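Cuaderno del taller, enero, sigue de la página anterior

Mezcla de "Haruna", segunda pasada. Empiezo a las ocho y pico con los oídos descansados y el café ya hecho. Ayer dejé la sesión con el bajo demasiado arriba y la voz medio escondida, así que primero escucho de un tirón sin tocar nada. ¡Qué canción! Sigo con el estribillo en la cabeza desde que Tamara trajo la maqueta. 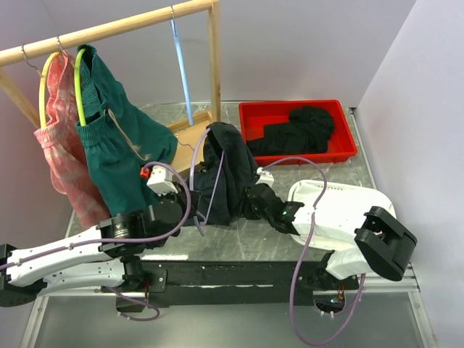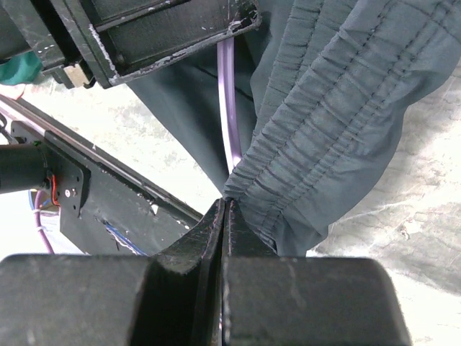
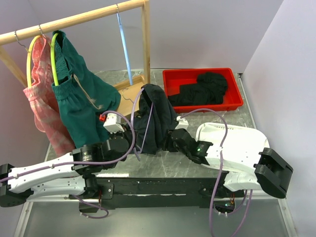

Lo primero, la voz. Tamara Chornovol grabó dos tomas completas y las dos tienen algo. La primera es más limpia, la segunda respira mejor y en el puente se le rompe un poco la voz al final de la frase (eso NO se toca). Me quedo con la segunda como base y de la primera saco solo la entrada de la segunda estrofa, donde hay un golpe en el pie de micro. El empalme no se oye, lo he comprobado en altavoces y en cascos.

Le sobraba aspereza alrededor de 3.000 Hz. Corte estrecho de 4 dB ahí y de repente la voz se sienta delante sin arañar. Probé también a hacerlo con un ecualizador dinámico y quedaba más fino en las notas largas, pero en las eses perdía dicción. Vuelvo al corte fijo. Apuntado por si alguien abre la sesión y le parece mucho: escuchadlo con la guitarra puesta antes de quitarlo.

Guitarras. La acústica doblada está preciosa, abierta a los lados, y deja un hueco en el centro que le viene de maravilla a la voz. La eléctrica de Ruvier (el arreglo que mandaron en el último momento) llegaba con una reverb impresa larguísima y no hay versión seca. La he pedido. Mientras tanto la llevo con un filtro de graves bastante agresivo y un poco de automatización: baja en las estrofas, sube justo en la última vuelta — y ahí, con la cola entera, pone los pelos de punta.

Batería: el bombo y el bajo se pisaban. He girado la fase del micro interior del bombo y ha aparecido el cuerpo que yo llevaba dos días buscando con el ecualizador. Comprobar la polaridad ANTES de mezclar, lo escribo otra vez porque ya lo escribí en "Werine" y aquí estamos. La caja no necesita casi nada, un poco de compresión paralela y listo.

La coda. Tamara quería que terminara en seco y yo defendía el fundido. He hecho las dos versiones y me rindo encantado, la suya es mucho mejor. Se corta en la última sílaba y te quedas con ganas de darle otra vez. Guardo el fundido en la sesión, silenciado, por si los de Loditz lo piden para el vídeo.

Referencias: he comparado con "Werine" al mismo volumen. "Haruna" tiene menos brillo arriba pero más pegada en los medios, y creo que le va bien así, es una canción más nocturna. No pienso abrirle los agudos en el máster sin hablarlo antes con ella.

Pendiente:
— guitarra seca de Ruvier, insistir por la tarde
— coros del puente: afinar a mano solo la tercera de arriba, lo demás se queda como está
— ruido de silla en la intro, se oye en cascos
— instrumental y versión sin coros para los directos
— preguntar a Loditz en qué formato quieren los stems

Exportada la mezcla 2 y enviada a Tamara antes de comer. Contesta a la media hora: que la ha puesto en el coche, que la voz por fin suena a ella, y que si el pandero puede subir un pelín en el último estribillo. Puede. Lo subo después y paso a los coros.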